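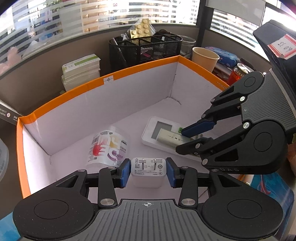
Two grippers at the orange box, with a charger between the blue pads

Two-hand imitation: held-out result is good, but one hand waits too long. Is my split wrong?

Austra Laur
asked on 17th February

Hello all. I am writing my thesis at Hiltdale and I have a doubt about my evaluation. English is my third language, so please ask if something is not clear.

The task is small objects in a cardboard box on a desk, handled with two hand-held grippers. I have 3351 demonstrations. Every demonstration was cut from a longer recording. One long recording contains many pieces, and between the pieces the desk stays the same, only the things in the box change position.

The policy takes both wrist views and predicts the motion of both hands, in chunks of 18 steps. I made the split at random over the demonstrations. On the held-out part the position error is very low, almost the same as on the training part, and my supervisor was happy with this curve.

Then we tried the policy on a real pair of arms, with 15 start layouts. The first hand usually goes to a correct object. The other hand comes near to its own object and stays there. Sometimes it starts only when the first hand has left the box, and sometimes it does not start at all. In the demonstrations the two hands work at the same time quite often, for example one holds a pen by its top while the other has a roll of tape. I did not expect the policy to become so polite.

I have tried these things already:
- a longer chunk (the waiting is the same)
- removing the pauses at the start of each piece (a little better)
- giving each hand only its own view (much worse, the hands go to the same object)

What I want to know is if the low held-out error tells me anything, and if the waiting can come from the data or must come from the model. I use the Flonetti loader with default settings, if this is important.

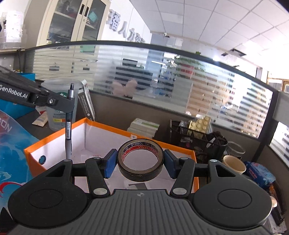

Rajput
Before anything else, how long is one recording, and do pieces from the same recording land on both sides of your split? If yes then your held-out number is mostly memory. The model has seen that desk, that box and those objects a few seconds earlier.

Austra Laur
Yes, they land on both sides. I did not think about this. The length is different every time, I would need to look.

Rajput
Split by recording, not by piece. Also the Flonetti loader shuffles before it splits unless you give it a group key, so check that you really get what you ask for. I lost most of September to that one.

Regarding the waiting: look at how many of your training steps have one hand nearly still. In my two-hand data it was more than half. A model which says "stay" for the second hand has a very good average error, and it is useless on the arms. Report the error separately for moving and still steps and you will see it at once. Do it for each hand also.

I would not touch the model until you have done both.

kettle_and_wire
had same problem, bigger batch fixed it. try 2x

Austra Laur
Thank you both. I have made the new split now, with the recording as group key. The held-out error became clearly higher and the two curves separate early in training, so Rajput was right, my old number was not a fair one. I have also put the moving and the still steps in separate tables. For still steps the error is almost nothing. For moving steps it is bad, and it is worst when both hands have an object close to them inside the box, like a carton on one side and a white long thing on the other.

With the bigger batch I saw no difference, but I ran it only once.

One more point which I should have written in the beginning. There are 43 different objects in the whole set, and the same ones come back in many recordings. So also with the new split the objects are not new for the model, only the layouts.
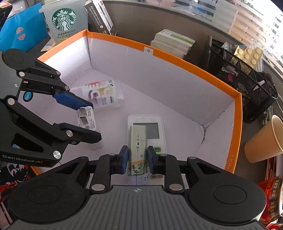 Jorov
Then you have two questions and you need two test sets. Keep the split by recording for "does it handle a new layout", and make another one where several objects never appear in training at all. Write both numbers in the thesis, even when the second one looks ugly. A reader can do nothing with one number if he does not know which kind of new it measures.

For the waiting I would first reweight. Sample the chunks so that those where both hands move come more often, and leave the rest of the training as it is. Do not delete all the still steps. Some of them are real work, a hand which holds an object in place is also still, and if you remove those the policy will start to drop things. The opening width of the gripper helps to tell the two cases apart: closed on something and still, keep it. Open and still for a long time, sample it less.

One thing in your list of trials I read differently from you. With only its own view, each hand went to the same object. So the policy does use the other view to decide who takes what, and I would keep both views in.

And please repeat the arm test with the same 15 layouts, in the same order, for the old and the new policy. Photograph each start layout and put the objects back from the photograph. If you place them by feeling you will help the new policy without wanting to.

Austra Laur
This is very clear, thank you. For the gripper width I have the signal but I never used it as a filter, only as a target. I will start with the sampling and leave the unseen objects for after, because for that one I must sort the recordings again.

Rajput
Keep the old random split somewhere too. Your supervisor will ask where the nice curve went.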